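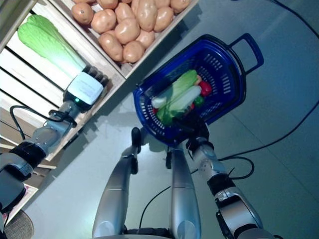 Figure 2. Napa cabbage at a white wooden crate shelf, Orncombe site.

4.2 Does the shelf sell the cabbage?

Claims that open crates raise sales of fresh vegetables are common in the trade press and rest on very little. The study most often cited, Bermúdez's survey of shops in Plimen, compared takings before and after new shelving went in, but the change fell in December, when people buy more cabbage anyway. Teófilo Bermúdez says as much in a footnote. Those who quote him seldom do.

Our own records give the idea only weak support. Across the two sites, Orncombe and Lalen, we logged 3,902 purchases of leafy vegetables. Sales from crate shelves were higher at Orncombe and slightly lower at Lalen, and the gap at Orncombe shrank by around 50 per cent once price cuts were taken into account. What was left could easily be put down to where the shelves stood. At Orncombe the crates were near the door; at Lalen they were behind the bread.

Napa cabbage (Figure 2) deserves a separate word, as it is the item for which the strongest claims are made. The argument runs that shoppers judge it by its leaves, and that a crate lets them see more of the head than a deep bin does. This may be so. We did not ask shoppers what they looked at, and we doubt that their answers would have told us much. Returns to the shelf, where a shopper picks up a head and puts it back, were no rarer with crates than with bins.

The Mamani scoring method, which rates a display from nought to four for 'freshness appeal', was tried and then dropped. Two raters working on the same Wednesday agreed on fewer than half the shelves - hardly a sound base for the tables that other authors have built on it. We report the raw sales figures instead and leave the scores out of what follows.

Waste is a different matter, and perhaps a more useful one. A shop that sells a few more heads but throws away twice as many has gained nothing, yet none of the earlier papers we read reports waste by type of shelf. Our figures for this cover Lalen only and are set out in the next section.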